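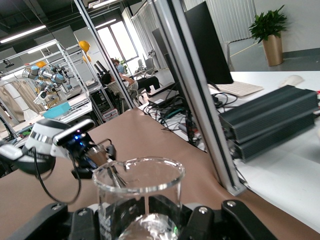
Do you need a jigger if you already have a measuring beaker at home?

For full-size drinks you can get by with a beaker, but a jigger is quicker and a lot easier for the small pours.

Aug 22, 2020

That question has been landing in my inbox ever since I mentioned the pouring table at Prolwood in my last column, so I went back to get a proper answer, and I came home with some news as well. The pouring table is staying! It was only meant to run through the summer, and now it's going to be a regular thing, with sessions every other week and a new set of tools to try.

For those who missed it, Prolwood is the little kitchen supply place on Dondier Street, the one with the narrow door and the very good selection of strainers. Back in April they started letting customers try out measuring tools before buying them. You pour water from one thing into another, you see how much ends up on the table (in my case plenty), and you decide what suits your hand. It costs six dollars, which comes off your bill if you buy something the same day.

Yoga Sopacua runs the sessions. I had expected somebody strict, given the subject, but Yoga is cheerful about spills and keeps everyone moving along. We started with a glass beaker, the sort with a flared rim and a little spout. I have one at home that I use for simple syrup and salad dressing, and I thought I knew how to pour out of it. I was tipping much too slowly. When you go that slowly the liquid clings to the glass under the spout and runs down the outside, and then you have a sticky beaker and a short drink. A quicker, more confident tilt sends it off the lip cleanly, and you bring it back upright just as fast.

Yoga also had us crouch down to read the level. I always read mine from above, standing up, with my glasses on my head. Get your eye level with the surface and look at the bottom of the curve. I tried it on my dressing the next day and found I had been shorting the vinegar for years - my husband says he likes it better the old way, so there you go.

Then we moved to the jigger, which I had never used before. I'm not much of a cocktail person. I make lemonade, iced tea with ginger, and at the holidays a punch from my aunt's recipe card that calls for "a good splash" of nearly everything. The double kind has a big cone and a small cone joined in the middle, and you flip it over depending on what you need. A common size is two ounces on one end and one on the other, but they vary, so check yours with a measuring cup before you trust it with a recipe. 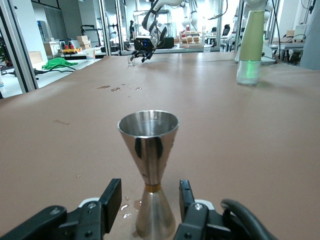
What surprised me was how full you're supposed to fill it. All the way! The liquid should come right up to the rim, and most people at my session (me included) stopped a little short because we were afraid of spilling. A little short on a two ounce pour doesn't sound like much, but the cones are widest at the top, so that last thin layer holds more than it looks like it does. Yoga's advice was to hold the jigger right next to the glass you're filling, practically touching, and just turn it over in one go. If you carry it across the table you're going to drip.

There was some disagreement about shape. The tall, slim jiggers are easier to fill accurately since the opening is smaller, and the short, wide ones are harder to knock over. A woman across from me was all for the wide kind. I went back and forth and ended up liking the one with the narrow waist, because I could get two fingers around the middle of it and it didn't slide even when my hands were wet.

Stainless steel does show every water spot, I should say. If that kind of thing bothers you, dry it with a soft cloth right after you rinse it. It bothers me for a day or so and then I stop noticing.

Now for the changes. Starting with the next session, each group will be limited to four people, so you'll need to sign up at the counter or by phone. Each person gets a separate set of tools and a clean towel. The Chong family, who have the tea shop two doors down, are putting together a tasting of cold teas and syrups for people to practice on, so you won't be pouring plain water the entire time. I'm hoping for the plum one. There will also be a shelf of secondhand glassware, with part of the money from it going to the Clullard community pantry.

Parents have been asking if kids can come, and the answer for now is that anyone over ten is fine with an adult along. Wear something you don't mind getting splashed.

A few things from my notebook that I didn't fit in anywhere else. Thick syrup needs a rinse in between, or your next pour comes up short. A folded towel under your glass saves a lot of wiping. If a recipe gives everything in "parts," pick whatever measure you like and use the same one all the way through, whether that's a jigger or a coffee mug. And if you're making a pitcher for a crowd, go ahead and use the beaker, because nobody wants to fill and flip a tiny cone over and over while the guests are waiting on the porch.

I did buy a jigger, by the way, and they took the six dollars off as promised. So far I've used it for lemonade, for vanilla in a double batch of pancakes, and for plant food. (That last one got me a look at home, and I've since gone back to the old plastic cap for the plants.) The punch is next. I'm going to work out what "a good splash" comes to in ounces, write it on the card in pencil, and see if my aunt notices.

Sign-up for the September groups is open now at the Prolwood counter.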